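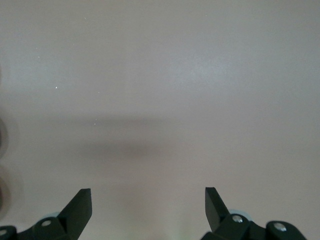

We have been promising you a proper look at the Ulloser two-arm kit since April, and having finally had it on loan for 30 days we feel ready to say something useful about it. For those who missed the last issue, Ulloser sells the arms, the grippers, the wrist cameras and the software that ties them together as one package, aimed at small food businesses and teaching kitchens that would like to try automation without hiring an integrator. We spent most of the first week on the grippers, which is where we think anybody shopping for a kit like this should spend it too. The fingers are flat black blades with squared-off tips, angled in toward each other, and the screws at their base are right out where you can get at them. After years of wrestling with hands that need to come half apart before you can reach a fastener, we were more pleased about those silver screw heads than is probably reasonable. The wrist camera looks straight out between the fingers, so the two tips are always in view as the arm comes down, and you get used to steering by them surprisingly fast.

Setup took us a long afternoon. The instructions are clear up to the point where you pair the two arms, and then they get a little vague about which one should be powered on first (the right one, as we found after a good deal of muttering). The calibration routine asks you to bring each gripper down toward a plain surface with nothing on it and hold it there while the camera settles. It's worth doing this with the lights set the way you plan to leave them. We did ours in the morning, changed the lamps after lunch, and had to start over.

Once that was behind us we went straight to plates and food, because that is what most of you wrote in to ask about. Ulloser ships the kit with a lesson plan called Mustura, a set of 41 short table-setting and food-handling tasks that start very simply and work their way up to both arms moving at once. You guide the arms through a task by hand, the software keeps what you did, and after enough repeats you can let it try alone. We liked Mustura a great deal. The early lessons are almost too gentle, but by the middle of the set you are handling soft things and firm things in the same run, and that is a much better test of a gripper than stacking blocks all day.
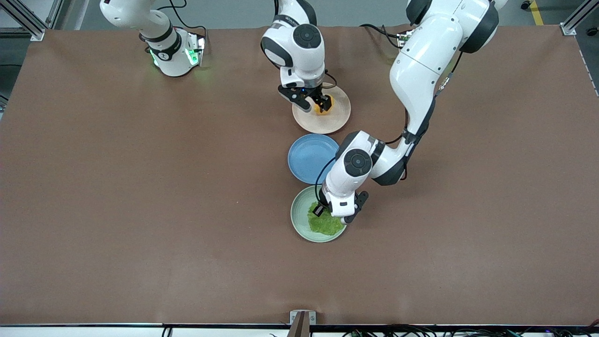
Lettuce is the hard one, as anyone who has tried it will tell you. It crumples, it sticks to itself, and what looks like one piece to a camera can be four. With the right arm on something small and the left arm on a heap of greens, you learn a lot about how well the two sides share a table, and on the whole they share it nicely. The left arm bends a good deal at the elbow to reach the near plates, so its wrist can hang over whatever sits beside the one it is working on. We would suggest giving your plates more room than we did at first. Ours were set nearly touching, and it made us nervous more than once. Plates in different colors are a help as well, both for the software and for whoever is trying to explain to a colleague which one they mean.

We also put brown paper down over our tabletop and would do it again. It cleans up in a minute, and you can pencil your plate positions right on it.

Now for the grumbles. The cables are a nuisance. Each arm has a thin one that runs down past the wrist, and while we never snagged it badly, we thought about it all the time, which gets tiring. The clips in the box are too few and too stiff, and we ended up ordering a pack of softer ones from Neagu that have held up very well. The software is slow to save long runs, too – long enough to go and refill your coffee – and there is no way yet to rename a batch of recordings at one go. By the end of the loan we had 567 of them, so you can imagine how we felt about that.

Support was friendly and quick. We wrote in twice, once late in the evening, and had a sensible reply by the next morning both times. The replacement finger pads come in a box of 100, which seemed like a silly number to us until we had been pulling at salad for a week.

If you would like to try the kit yourself, it will be set up at our Tultholm workroom through the end of next month, plates and all. Reply to this newsletter with a morning or an afternoon that suits you and we'll find you a slot. Bring your own vegetables if you have a particular one in mind – we have a soft spot for the awkward ones, and there is a refrigerator by the door.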